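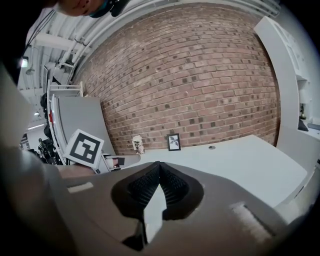
Quantos exemplos são precisos para um braço robótico aprender a arrumar uma mesa? Na Asmont, a conta vai em 2442 gravações e ainda não fechou.

A empresa começou a recolha em setembro, com pinças de mão. A pessoa pega na pinça, faz a tarefa, larga, repete. Sem robô nesta fase – só o movimento humano gravado, que depois serve para treinar o modelo. Antes de cada série mostra-se à câmara um cartão com um marcador a preto e branco.

Das 2442 gravações, 1541 passaram na triagem da Gandon, que trata da limpeza dos dados. As restantes ficaram de fora: objetos tapados, gestos cortados a meio, séries sem marcador. Parte vai ser repetida.

Trabalham 7 pessoas na recolha, em 2 turnos. As tarefas são curtas – pegar num copo, endireitar uma moldura, mudar um objeto de sítio. Os cenários tambem mudam, para o sistema não decorar uma única mesa.

O modelo, com o nome de Uzor, tem primeiro teste em braço marcado para 22 de outubro, nas instalações da Drireck. Resultados só depois disso. A Asmont não diz se vai abrir os dados a outras equipas, mas admite que o assunto está a ser disctuido com os parceiros.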